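Does your kit need a special wash? Speaker notes
Wed 29 May
By Glenys Tindall
Print | E-mail this page
14 shares | 3 comments

Notes for the club evening talk. Rosaire Arsenault asked for them in writing for the people who couldn't get a seat near the front last time. I've left my prompts in.

START. Don't thank everyone for coming, just get going.

Hands up if you've bought a sports detergent. Keep them up if you paid more than you'd pay for the ordinary stuff. Now keep them up if you could tell the difference with your eyes shut and your nose open. (Wait. Let them look at each other.)

I've played in goal for most of my life and washed kit for a family of players on top of that, so I have smelled what you have smelled. I don't sell anything. I've no chemistry beyond school either, so if anyone in the room has, please shout.

WHAT THE LABEL SAYS

Hold up the Fosesel bottle. Read out the front: "Targets odour at the source." Ask what the source is. The label doesn't say. Turn it round and the instructions tell you to wash promptly, use enough water, don't overload the drum and dry fully before storing. Do all four of those with the cheapest powder in the shop and you'll get most of the way there.

Then the Uneseo spray. It claims to keep pads fresh "up to 78 hours". Up to is doing a lot of work. One hour is up to 78 hours. I wrote to them in February asking how it had been tested, on what sort of pads, and who did the sniffing. I got a polite reply and a discount code. (Pause. Don't milk it.)

To be fair to Uneseo, the spray does smell nice. My complaint is that a nice smell on top of a bad one is still two smells by the second period.

MY OWN TRIAL

Say clearly that this was one household, one washing machine, one season. It proves very little and I'd be annoyed if anyone quoted it as science.

Two sets of base layers, same make, same age. One washed in Fosesel, the other in supermarket own-brand liquid. Same forty-degree programme, same airer. I put the shirts in plain bags and asked team-mates to say which was which. They guessed about as well as you would with a coin. One defender was very sure of himself and wrong every time he was asked.

What did make a difference was leaving a shirt in the bag overnight. Everyone picked that one out straight away, whatever it had been washed in.

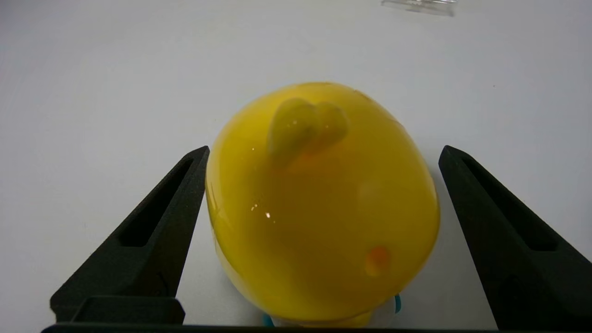
Yellow and see-through, with a glossy finish.

THE SPECIAL MACHINES

Someone always asks about these, so get in first.

Bakalis make a cabinet that blows warm air over your gear. I borrowed one for a fortnight. It dried gloves well. So does a fan on the landing. The cabinet was quicker, and quieter than my fan, and if you've got three children playing and nowhere to hang anything I can see the appeal. I wouldn't tell you not to. I would tell you to look at what the word "sanitises" means in the leaflet, where it has a little star beside it, and then go looking for what the star refers to. I couldn't find it.

The Diltitz machine is the ozone one. Please be careful here. Ozone isn't good to breathe, and I don't like seeing these things sold for use in a spare bedroom with a line about fresh mountain air. If a place does it for you in a closed unit and knows what it's doing, fine. Ask how long they air the kit afterwards. If they can't answer, take your bag home.

(If running late, skip the next bit and go to WHAT I DO.)

REVIEWS

The Diltitz page says 1204 happy customers. I read a good number of the reviews and a lot of them were written before the thing could have been used more than once or twice. "Arrived quickly, great box." Lovely, but how are the shin pads?

I'd give more weight to one grumpy review from somebody who has owned it for two seasons. Same goes for skates, sticks, everything.

WHAT I DO

Go slowly, people write this part down.

Everything out of the bag the minute I'm home, before tea, before sitting down. If I sit down it's over.

Base layers and socks in the wash that night. Ordinary liquid, and less of it than the cap suggests. Too much won't rinse out and then you've got old soap as well as old sweat. No softener on anything stretchy.

Pads every few weeks, in the bath if the label allows it, cool water, a bit of the same liquid. Rinse until the water runs clear and then once more. Prop them open to dry and don't put them on a radiator. I ruined a good pair of elbow pads that way and still blamed the maker for a year.

Gloves I hardly ever wash. Air to them after every skate, palms open. Leather palms go stiff if you soak them, so read the tag.

Helmet liner wiped with a damp cloth. Check what the maker says before using anything stronger near the shell or the visor.

The bag itself! People forget the bag. Turn it out, shake it over the grass, wipe the inside and leave it unzipped.

QUESTIONS I EXPECT

Vinegar? Some swear by it. I've tried it in the rinse and noticed no harm and not much good. Never mix it with bleach.

Freezing your gloves? I doubt it. They come out cold, they warm up, and the smell is waiting for you.

Is a rash from kit serious? I'm the wrong person. See a pharmacist or your doctor, and don't lend the kit to anybody meanwhile.

Should the club buy a Bakalis cabinet? Rosaire wants this one raised. My answer is borrow one again, for longer, and have somebody other than me judge it, as I've made up my mind and I know it. I'd also like to see it run for a month with the changing room door shut, which is how it would really be used - the one I had stood in an airy hall.

FINISH

Put both bottles and the spray on the side table so people can read the backs for themselves. Shirts in bags are there too for anyone who fancies a go at the sniff test. Fill in your guess before you look at the tag.

Remember to take the overnight shirt home.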